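Oct 24, 2021
Bed-making task, Misano room, duvet program. Stops during the corner lift.

Run 2479 stopped with a grip force fault on the left hand, in the middle of the corner lift. Run 2581 did the same thing at nearly the same arm height. Between those two we had 37 stops with that code, and the log blames the left hand for all of them. I don't believe the log.

The Drallska note says slipping fabric, so last week we did what it says: raised the pinch force, slowed the lift, put on fresh fingertip pads. The rate of stops did not move. If cloth were sliding out of the fingers I would expect a slower lift to change something. Also, in the five stops I watched myself, the duvet was still in the hand when the arms froze. I had to open the fingers by hand to get it out.

What I suspect is the wrist cable. It hangs in a loop under the forearm and swings when the arm comes up. The force reading for the fingers travels down it. A bad contact for a few milliseconds would look to the controller just like a lost grip, and the code would be the same.

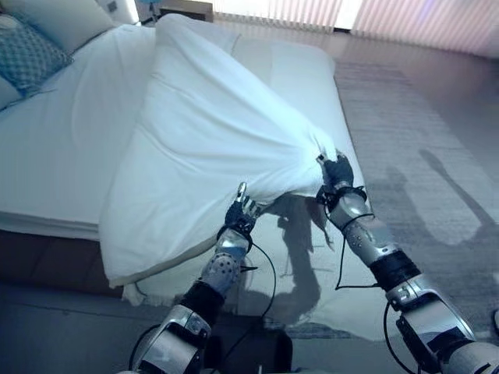 The Lepik people say the connector is rated for this and that we should look at our own thresholds first. Maybe. Rated on a bench with the cable clamped down is my guess, and I can't find a test report that says otherwise. I have asked for one.

Did a wiggle test before lunch, arm powered, hand closed on a folded towel, nothing moving. Flexed the cable near the wrist end. Force dropped to zero twice, then nothing for the rest of the session. Two blips is not proof and I would not sign off on it.

One thing I like even less. After the fault the arms hold position but the reset lets you resume from the same step with no check on what is in the hands. Resume is now locked out on our setup. Anyone clearing a stop goes back to home first, and stays on the window side of the rug until both arms are down.

To do:
Swap left and right wrist cables, change nothing else. If the fault moves to the right hand, we have it.
Log raw force at 1000 Hz, the Folora summary file averages too much to show a dropout.
Put the pinch force back where it was.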